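February 2018

Slow Saturday, and I was glad of it. I meant to do the taxes and instead spent most of the morning with the chess things, which I'd been promising myself since the weather turned. Jhosep Sánchez called while I was still in my slippers, and we talked so long that my coffee grew a skin. He has talked me into the spring tournament over in Holtmont, the one in April, and I said yes before I remembered that I haven't played a proper game with a clock since I was 57. Well, it's done now. He's going to drive, and I'm to bring sandwiches and keep my opinions about his opening to myself.

He wants me to work on pawn endings. He says I play a nice middle game and then wander off at the end like somebody who has left the stove on, and I'm afraid he's right! He lent me the old Montoya book, which has no pictures to speak of and a great many little diagrams, and the trick I keep stumbling over is on page 200, where White has more pawns than he needs and still manages to make a mess of it. I read it twice in bed last night and fell asleep both times. It needs pieces and a board and a person sitting up straight.

Lunch was the last of the bean soup. Called my sister, who is well and has opinions about my furnace. Then back to the board until the light went.
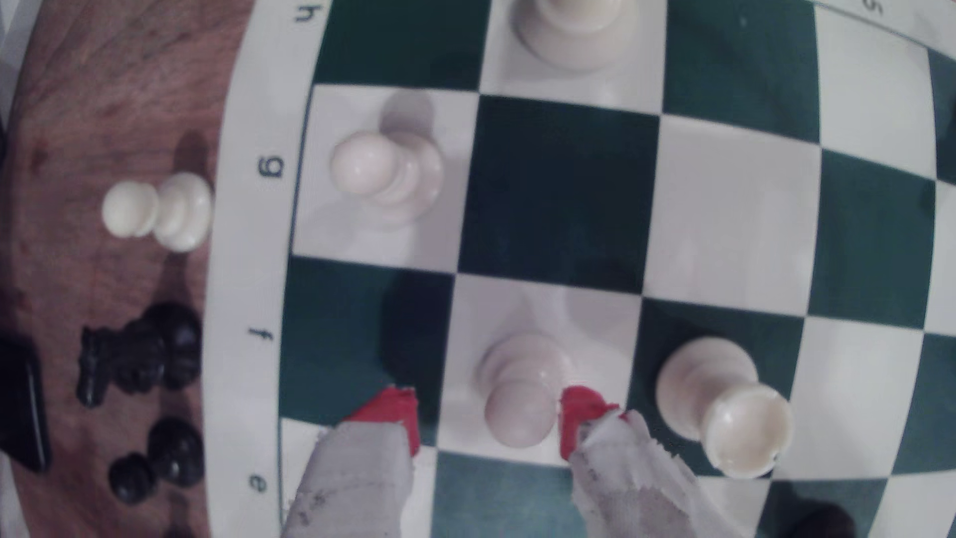 I do think I learned something today, even if I couldn't explain it to Jhosep yet without waving my hands. I've always been in such a hurry to push pawns, and the Montoya fellow is forever telling you to wait and see what the king is up to first. So I went slowly and said the squares out loud as I went, which I haven't done since my father taught me, and it helped to have the letters printed down the white border, the h and the g and the f and the e, so I didn't lose my place. I'm fond of that green and white vinyl. It's kinder on my eyes than the dark wooden board in the den, and four white pawns on it look like decent company on a gray afternoon. Tomorrow I'll try page 200 again from the black side, and if it goes badly there are always the taxes.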